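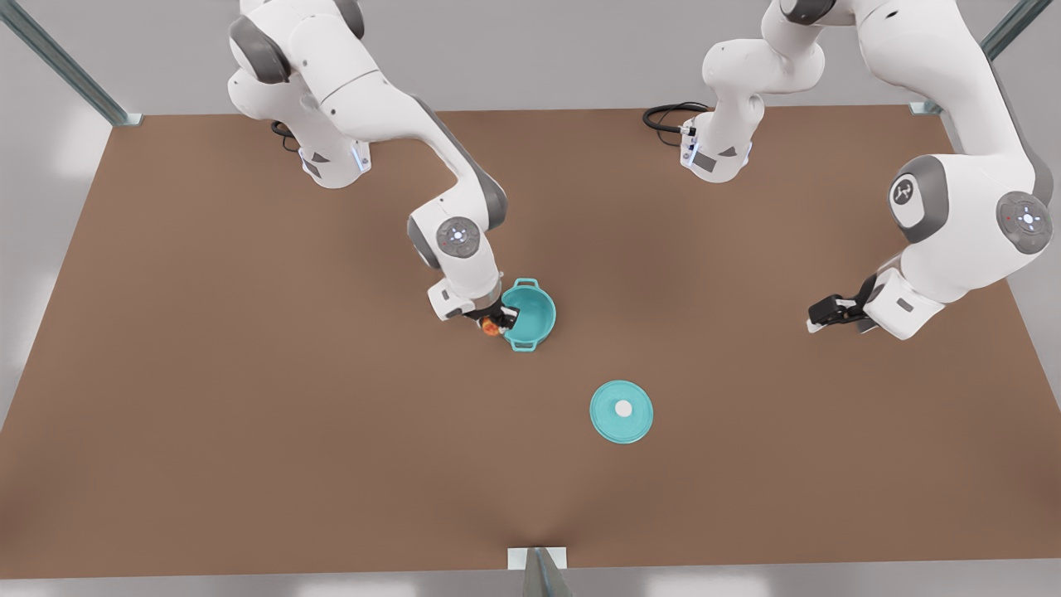 Weven Memorial Bench Plaque

The Weven is a cast plaque made for benches, low walls and kerb stones in cemeteries, churchyards and crematorium gardens. It carries the name of the person, the dates and a short line of wording, and it is the plaque we are asked for most often by families who have been given permission to place a bench.

Each plaque is made to order at the Preltix workshop. The lettering is raised and polished, and the background is painted in the colour you choose. We do not keep blank stock, so the size of the letters is set to suit your wording and a short name will not look lost on the plate.

Size and fixing

Width: 200 mm
Material: cast bronze
Edge: plain or single line border
Background: black, dark green, brown or unpainted
Fixing: 2 brass screws, supplied, or rear studs on request
Wording: up to 172 characters, counting spaces

Screws are suitable for timber benches. If the plaque is going on stone or brick, please choose rear studs when you order. They are set into drilled holes with resin and cannot be seen from the front. Resin is not supplied.

Wording

Most families send us the full name, the years of birth and death, and one line below. You may use the full dates if you prefer. Nicknames, maiden names and service numbers are all fine. We can cast accented letters, and there is no extra charge for them.

Please write out the wording exactly as you would like it to read, including capitals and full stops. We lay it out and send you a drawing by email. Nothing is cast until you have replied to say the drawing is right. Do ask a second member of the family to read it. A spelling mistake found after casting means a new plaque, and we have to charge for it if the mistake was in the approved drawing.

You can have two changes to the drawing free of charge. Further changes are charged at the rate shown in the basket.

Two names on one plaque

A plaque can be laid out with space left below the first name for a second to be added. The second name is supplied later on a matching strip, which is fixed beneath the first. Tell us at the time of ordering so that the border can be left open at the bottom.

Permission

Check with the cemetery office or the parish before you order. Many sites have rules on size, colour and wording, and some will only accept plaques fitted by their own staff. We can send a copy of the drawing straight to the office if you give us an address for it. We cannot refund a finished plaque that a site has refused.

Care

Wash with warm water and a little washing-up liquid, then dry with a soft cloth. Wax once or twice a year if you want to keep the letters bright. Left alone, bronze will darken outdoors. Do not use wire wool or metal polish on the painted background.

Other plaques in this range

Ngau: oval plaque for upright posts and tree stakes
Irum: small square plaque for the lids of ashes caskets, indoor use only

Ordering

Add the plaque to your basket, choose the background and fixing, and type your wording in the box. If you would sooner order by post, print the form and send it to the workshop marked for Roman Bielecka, who handles all layouts and will answer questions about wording.

The workshop closes for part of December. Drawings approved shortly before then are cast when we reopen.

Page last updated January 20, 2022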